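I have been meaning to write about bread for a good long while now, and every time I sit down to do it I end up in the kitchen instead, which tells you most of what you need to know about me and this blog lately.

My sourdough starter turned 17 this spring. I got my first spoonful of it in a jam jar with a square of wax paper over the top, back when we lived in the apartment on Carrasco, the one with the oven that only had two settings (off and furnace). I burned the bottom of every loaf I made in that oven. We ate them anyway, with the bottoms sawn off, and I thought they were the best thing I had ever put in my mouth. I think I was mostly proud.

The starter has moved house with us three times since then. It has been through a power cut, a week in a cooler, and one summer when I forgot it behind the pickles for so long that a dark gray liquid had come up over the top and it smelled like nail polish remover. I poured the liquid off, scraped down to the pale part at the bottom, gave it a spoonful of flour and a splash of water, and went to bed feeling terrible. It took four days to come back. I have been a little more faithful ever since.

People write to me now and then to ask what flour I use, and I always feel I'm letting them down with the answer. For everyday loaves I use whatever plain bread flour is on the shelf. For the rye I buy Rosora, from the little mill shop out past the reservoir, and I buy it in the big sack and then complain about having nowhere to put the big sack. It lives in the hall closet with the vacuum cleaner. There is flour on all our winter coats.

What has changed, over the years, is how much I fuss. I used to have a notebook where I wrote down the temperature of the kitchen and the water and, for one really intense month, the weather. I went back and read it this April and it wore me out! Page after page of tiny numbers, and then in the margin, in big letters, "GOOD ONE," with no clue as to why. I do still weigh things. I make a big batch when the family is coming, with 2000 grams of flour in the old enamel basin, and you do not want to be guessing at salt when you're working at that size. But the timing I do mostly by looking and poking. If the dough is slow, I go and do something else. If it's fast, supper is early.

A cold kitchen is the thing that gets most people, I think. Ours in January is no place for dough, or for feet. I've tried the oven with the light on, and the top of the water heater, and one winter I bought a Florkeo proofing box, a folding thing with a little heating plate, and I was quite snooty about it until the first time I used it. It does work. It also takes up the whole end of the counter, so it goes back in the basement as soon as the daffodils come up, and then of course we have a cold snap and I have to go down and get it again.

The other thing I would tell a beginner is to let the loaf alone when it comes out. I bake mine covered for the first half and then take the lid off and leave it in until it's a shade darker than feels polite, 50 minutes altogether in this oven, and then it goes on the rack and I leave the room. I mean that – I go out in the yard. If I stay in there I will cut it, and the middle will be gummy, and I'll eat three slices of it with butter standing up.

We had soup with the last one, just a potato and leek, nothing fancy, and the heel went into the freezer bag for crumbs. There's a fresh bowl rising on the counter as I type, with a dinner plate on top of it because I can't find the lid. I'll shape it after supper and let it sit in the fridge overnight, and if the crust comes out well I may try the seeded one next, with the sunflower and the caraway. My husband is against the caraway. We've been having that conversation for a long time.
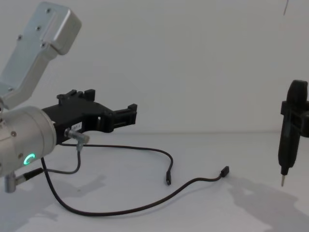

Trirkance: I'm with your husband on the caraway, sorry! But do try toasting the sunflower seeds in a dry pan before they go in, and soak them for an hour or so afterward. Mine used to pull all the water out of the dough and I'd get a tight, crumbly loaf. Does your rye one get the same time in the oven, or do you give it longer?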